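Rivby Hall > Users' Group > Minutes > April

RIVBY HALL USERS' GROUP
Minutes of the April meeting

Held in the back workroom, 7:30 p.m.

Present: Lise Lemieux (chair), Joonas Mäkelä (minutes), members for the model-building evening, the print and paper group, the sewing group and the Uvamia choir.
Apologies: the Saturday market did not send anyone.

1. Minutes of the last meeting

Accepted with one correction. Under item 4 the cupboard key was said to be held by the choir. It is held by the sewing group.

2. Matters arising

The dripping tap in the kitchenette has been fixed. The plumber has sent his bill and Lise has passed it on for payment.

The noticeboard by the side door still has last year's program on it. Joonas to take it down before the next meeting.

The letter to Ruvard about the parking spaces has been answered. They are happy for evening users to park along the fence but not in front of the loading door. Groups to tell their members.

3. Painting of the workroom

The green walls were discussed again. The print and paper group find the colour hard on the eyes and would like white or a pale grey. The model-building evening like it as it is. The choir has no view, as it only uses the front hall.

A quote has been received from Hirvonen for $750, which covers two coats, filling and moving the furniture. Lise said it was fair but that the money would have to come out of the amount put aside for chairs. After some discussion it was agreed to leave the colour alone this year and bring the matter back when the chair fund has been spent.

The sewing group asked that if the room is painted later, the work be done in the school holidays. Agreed.

4. Tables

Everyone agreed the black tabletops are a success. They show dust and thread more than the old ones did, but they wipe clean and there is no glare off them under the ceiling lights. The print and paper group asked whether they may cut directly on the surface. They may not. Cutting mats are on the shelf under the window and there are enough to go around.

Tape has been left on the tables more than once. Low-tack tape only, please, and it comes off at the end of the session. Joonas has a bottle of citrus cleaner which takes off the residue and he will leave it under the sink.

Moved that a sign about mats and tape be put up at the end of the counter. Carried, 13 in favour and 2 against. The two against felt there were too many signs already.

5. Trays and loose items

There was a long discussion about things being put away in the wrong place. The flat white trays are meant for work in progress, so that a job can be lifted off the table in one go. Some have been used for tea mugs and have rings on them. Tea trays are the round ones in the kitchenette.

Small blocks, weights and card offcuts are to go in the lidded bins. Anything printed with a pattern should be stored flat and face up so the corners don't curl. The print and paper group will label the bins.

Lise asked that nothing be left out overnight unless it has a name on it. 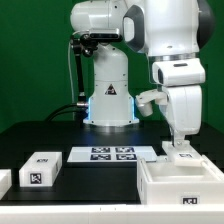
Workroom table, with the white tray and its four patterned squares.

6. Power and cables

The sewing group pointed out that cables hanging over the side of a table get caught by people passing behind. Cables to be run along the back wherever possible. The long extension lead has a cracked plug and has been thrown out. Agreed to buy a replacement, cost not to be more than $25. Joonas to buy.

7. Bookings

The calendar is filling up for winter. The choir wants an extra evening in the front hall ahead of its concert and this does not clash with anyone. Approved.

The model-building evening asked to start half an hour earlier. The sewing group needs that time to pack up, so this was not approved. The two groups will talk about sharing the room for the half-hour and report back.

8. Other business

The kettle takes a very long time. Descale it first, then decide.

A grey cardigan and a pair of reading glasses have been handed in. Both are in the drawer under the phone.

Meeting closed at 8:50 p.m. Next meeting same time and room. The print and paper group will bring biscuits.

Last updated: April
Contact the minutes secretary | © Rivby Hall Users' Group | Back to top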